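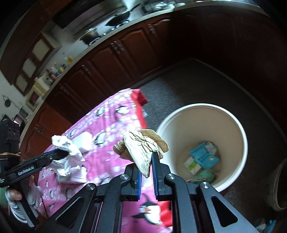 Page last changed: June, by Genalyn Aquino

Natix Irnine sleeping mat – review

I've been through a fair few inflatable mats over the years, and the Irnine is the first one I've looked forward to lying down on. I took it up to the Medrano huts for a long weekend, then used it on the lounge room floor when my sister's family had the beds, and I'm a bit smitten!

It comes in two lengths. Mine is the long one, which weighs 78 grams more than the regular and is worth every one of them if your heels usually end up on the dirt. The baffles run lengthways, so you don't roll off the side when you turn over – a real problem with my old Sundulska, which I otherwise loved.

Blowing it up takes a couple of minutes with the pump sack. The valve is flat and wide, and you can let a little air out at 2 am without the whole thing sighing empty underneath you (side sleepers, you'll want to do this). I like mine fairly soft at the hips.

Noise? A faint rustle, nothing like the chip packet crackle of some ultralight mats. The grey colour hides mud well too.

My grumbles are small. The stuff sack is too tight for cold fingers, and the patch kit has only one decent-sized patch in it. Warmth was fine down to a light frost, but I haven't had it on snow and would add a foam mat underneath if I did.

I paid $300 at the Sundulska shop in town, and they'll swap the valve cap if you lose it. I've lost mine once already.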